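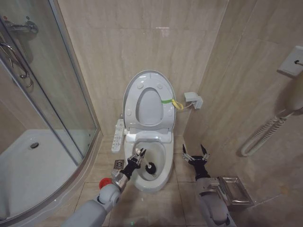 Who cleans the guest bathrooms at Wemstead now that the two-armed unit is on the rota?

The housekeeping team still does, with the robot assigned to the toilet bowl and nothing else for the time being. Mirrors, glass, fixtures, linens and the final check remain with the room attendant, and the attendant signs the room off.

The unit is called Eda. It holds a standard toilet brush in one gripper and leaves the other free. Supervisor Diane Bergeron chose the bowl as the first task after going through the strain reports, where bending and kneeling in tight bathrooms came up more than any other cause.

What changes on shift

Attendants on the second floor now work in a different order. The bathroom door is propped, the floor is cleared of mats and bins, and the toilet lid is raised before Eda goes in. The attendant starts on the bedroom while the bowl is being scrubbed. Ravinder Nguyen has rewritten the room card to match – please use the version dated August 10, 2024 and discard older copies.

Rooms with electronic bidet seats need one extra step. Switch the seat off at the side panel before the unit enters, and switch it back on before sign-off. Cables near the outlet should be kept clear of the bowl.

Hours and pay

Contract hours stay the same. The daily room quota on the second floor also stays the same until the trial has covered 2,000 rooms, when it will be reviewed with staff. Imad Hattar has asked that any change to the quota be put in writing 30 days ahead, and management has agreed.

Attendants who want to learn setup and fault clearing can sign up for a 20-hour course, paid at the normal rate. Hadiza Yusuf keeps the list. Places go first to those with a lifting restriction on file.

Known problems

Eda is slow in the smaller bathrooms, mostly when turning beside a shower enclosure. If it stops, press the red button on the hallway cart and call extension 57. Do not move the arms by hand. Brush heads are changed by the attendant at the end of each shift and logged on the cart sheet.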